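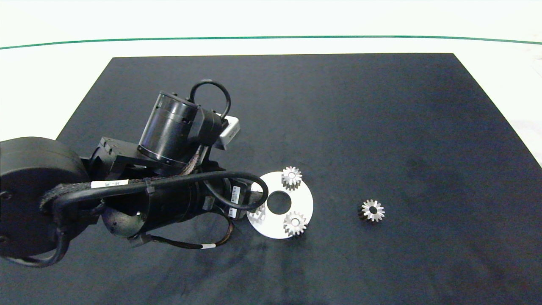 How do you keep tiny gears from wandering off while you work on a gearbox? Put down a big dark mat and don't let a single part touch the bare table.

I cannot tell you how happy a good mat makes me! I bought mine last October, a charcoal gray one from Zudano, and it has changed my evenings. Small silver spur gears show up so well against it. On a shiny white tabletop I used to lose them in the glare (and then find them with my sock).

My current project is a little planetary set I've been calling the Kimadberg, and I love this stage, when everything is still loose and you can pick up each gear and run a thumbnail along the teeth. So satisfying! I clean mine with an old toothbrush and a drop of dish soap, dry them on a cotton rag, and check every tooth under the desk lamp for burrs. If I find one, a few light strokes with 400 grit paper takes care of it.

Grease comes last, and go easy. I put way too much on my first build and it sounded like someone chewing oatmeal. Now I dab it on with a toothpick, turn everything by hand for 2 minutes, and wipe off whatever squeezes out.

Next up is the housing, and I still have to pick a color. I'm leaning toward orange!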